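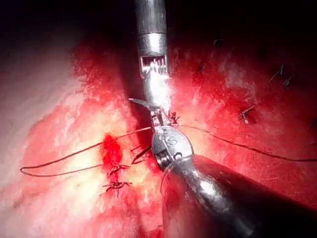 Lindiwe Ndlovu remarked, after reading our first draft, that a row of stitches should be judged by its worst knot and that an average of the whole row tells the surgeon very little. We have followed this advice in the present section. Each knot was given its own mark, and the lowest mark in a row became the mark of the row.

### 4.2 Spacing and tails

In total, 1152 knots in 133 rows were examined. Two properties were recorded for each knot: the distance to the next knot along the incision, and the state of the cut tails. We did not record the force used for tightening. The scoring sheet was prepared at Filtgate and was changed once, in October, when the Brelteck readers found the word "tidy" too open. It was replaced by "evenly spaced, with both tails free of the neighbouring knot".

Spacing was easier to judge when the thread had a strong colour against the tissue. Figure 3 gives a case with green thread, where five stitches cross a closed incision one under another, like the steps of a ladder. The tails go out to the left and to the right, and the topmost stitch has one tall tail which stands upward.

**Figure 3.** Closed incision with a column of five green stitches. 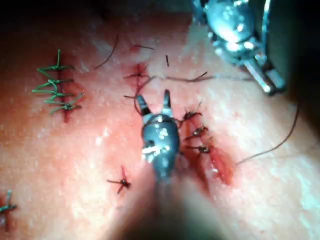
### 4.3 Needle handling before the knot

The readers did not agree so well about the needle. Some gave a low mark when the needle was held too near its point, others only when it was turned in the jaws a second time before entering the tissue. In the Mahlangu set, which has 40 rows, this difference alone explains most of the disagreement, and we therefore report the needle mark apart from the knot mark.

A second difficulty is the free thread. A long thread lying over the tissue can go under a knot that is already tied, and then it must be pulled out again.
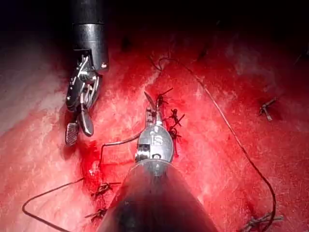
For this reason the sheet also asks whether the thread was cleared before the next bite was taken. It is a simple yes or no, and both groups of readers answered it in nearly the same way.

Dark thread needed more care in reading. Blood on a knot makes its edges hard to find, and a short tail may be missed completely. In Figure 4, three dark knots close the incision on the left side at fairly even intervals. The topmost of them is small and crusted, but its two stiff tails can still be told apart, one directed up and the other down.

**Figure 4.** Dark knots along an incision, seen while work goes on at another point of the tissue.
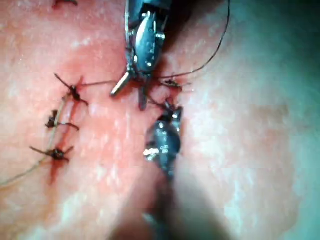
### 4.4 Agreement between readers

All rows were read twice, with the order of the rows changed between the readings. Where the two marks differed by one step, we kept the lower mark. Where they differed by more, the row was read again by a third person from the Clovivau group, who did not know the earlier marks.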